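Hindthorpe Community Board > House and Home > Anyone done the evening pottery course?

saltmarsh_jo
Thinking of signing up for the beginners pottery at Hindthorpe in September. 60 quid for the term, clay included, firing extra. Is it worth it or do you just end up with wonky ashtrays? Never touched clay in my life.

kettleon
Did it last year, loved it. You get 2 firings in the price though, unless they've changed it? Go for the early class, the late one is packed and you queue for the wheels. Wear old shoes.

I'd skip the wheel for the first few weeks anyway. Handbuilding is much more forgiving and you come home with somthing you can use. 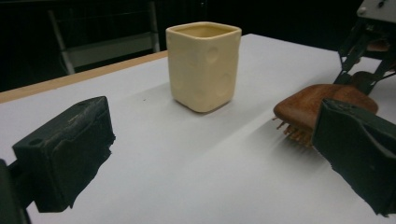
Glazing is where people go wrong. Too thick and it runs, too thin and it looks chalky. Do test tiles first, boring but do them.

dunlin77
Disagree about the wheel. You're paying for the wheel! Can roll slabs on your kitchen table for nothing. Get on it week one, be rubbish, get better.

kettleon
Fair, but half our group packed it in by week three cos they couldn't centre. Just saying.

mrs_tupp
Firing def extra now - they put it up when the new kiln came. Costs a fortune to run I think. Fuvport does a cheaper course but it's a trek and the parking is awful.

dunlin77
Fuvport one is all painting ready-made mugs, not the same thing

saltmarsh_jo
Ok ta all, going for the early one. Do I need my own tools?

mrs_tupp
No, they've got loads. Bring an apron and a towel. And cut your nails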